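Hemthorpe Reuse Group – minutes, October meeting

Present: Hélène Fehr (chair), Yung-ching Ko (notes), four others. Apologies from Ng, none from Grasulham.

Started 6:40. Last minutes ok, one correction: shelving cost was 463, not 436.

1. Desktop teardown
Yung-ching went thru the order for desktop towers. Case on its side, side panel off, then cooler, processor, memory, card, drives. Power supply last – cables are a pain. Hélène wants the blue drive tabs kept with their case, Janumau charged us for missing ones. Agreed.
Processors go in trays, not bags. Check socket before closing up.
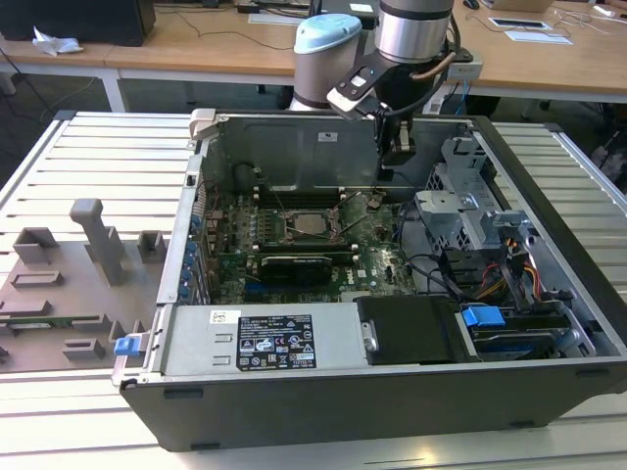
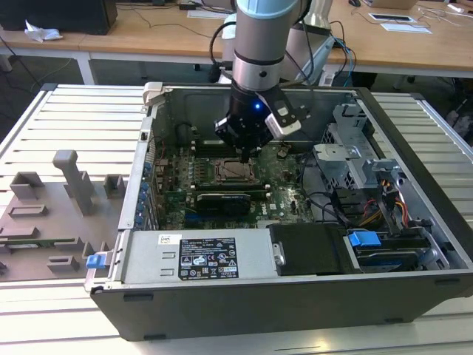 Item 1. Desktop tower on the slatted table, side panel off. Processor in its socket in the first picture, out in the second.

2. Storage
2,559 parts on the list now. Room for 4,000 if the monitors go. Grasulham still hasnt said when they can collect. Hélène to call again.
Labels – keep the old ones on power supplies, new sticker goes next to it, not over.

3. Money
Janumau invoice queried, on hold. 5 trays to be orderd, Yung-ching.

4. AOB
Door code changes Saturday. Ask Hélène for the new one.
Slatted table is not for lunch.

Closed 7:55. Next meeting same room.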